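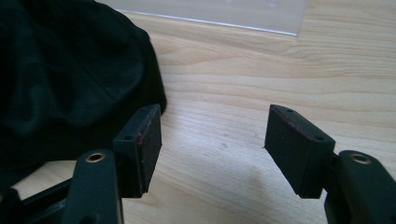 Does hand-held data carry over? Stavusthorpe says yes, with a footnote

Home News Methods Events Archive Contact

Search this site Enter keyword Go

September 1, 2026

The Staltus write-up from the Stavusthorpe lab has been passed round a good deal this summer, and it deserves a slower read than it has been getting. The claim is that you can teach a robot arm to pick up soft things using only recordings made by people holding a gripper in one hand, with its camera looking down past the jaws. No arm is present when the data is gathered. Lambros Sotiropoulos and his group collected 112 sessions this way, then trained a policy and ran it on a Unora arm.

The headline figure is 91 per cent of grasps completed. That comes from tests on the same table used for the recordings. Move the arm to a different table and it falls to 80, a number you will find in the appendix and nowhere near the summary. Each condition was also tried on only 24 items, so one or two dropped caps would shift the result a fair bit.

My larger doubt is about what the camera gets to see. Take a dark, cap-like piece of cloth on pale wood, with the jaws wide open and nothing between them. The cloth stands out well, though its right and lower parts are close to solid black and there is very little fold to go on. A clear plastic sheet lying on the same wood is a harder matter, as it shows up mainly by a thin bright line along its near edge. Sotiropoulos lists clear plastic under "other objects" and gives no separate score for it. I asked for one in March and was told it would be in the next version. It wasn't.

There is good work in the paper all the same. The comparison with remote-controlled recording is fair, the failed grasps are kept in the count, and the jaw drawings are free to download. I would like to see the policy run by a second lab, on its own table and under its own lights, before anyone plans a product round it.

Comments on the write-up can be sent to the Staltus project page until the end of the month.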